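Skornis work package 3: safe working rules for robot assembly cells
Progress report to Gemuvora, period ending December
Prepared by Domenica Bühler

Summary

The second draft of the cell rules is finished and in use at the Wyss site. It replaces the two separate checklists we inherited, one for machine safety and one for handling electronic parts. Work is on schedule apart from the training sheets, which are now due next quarter.

Rules agreed this period

Every part the arm is to pick must have a set place in the fixture. Nothing is to be laid on the open table within reach of the arm.

The PC case goes on its side with the opening upwards and the side panel off, and mains power stays disconnected throughout.

Arm speed near the motherboard is limited to 70 mm per second. Nobody reaches into the case until the arm has been stopped from the panel.

Any change to a gripper or fixture means a new risk assessment, signed by two people.

Trials

Bernardo Sampaio ran almost 200 cycles under the draft rules. Most stops came from memory modules sitting badly in the fixture, and the wording on part placement has been tightened as a result. We also found that the rule on cables was unclear. It now covers cables inside the case as well as those on the arm.

Still open

Zoltirex has asked for the shared-space section to be split, with separate rules for cells holding more than one arm. We agree, and will send a draft for comment. The training sheets need a further 3 weeks of writing time. No extra funds are requested.

Work at the assembly cell
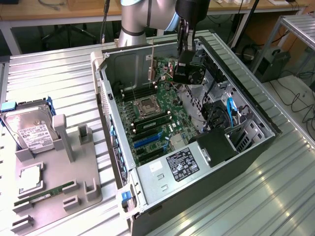
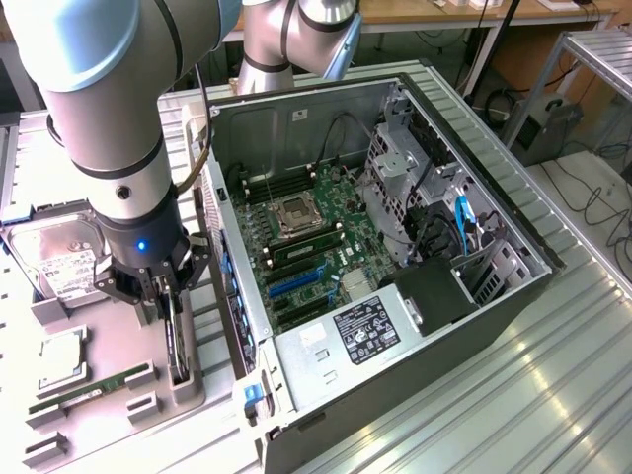 Both pictures: open PC case on the ribbed table, with the hard disk, processor and memory module in the fixture to its left.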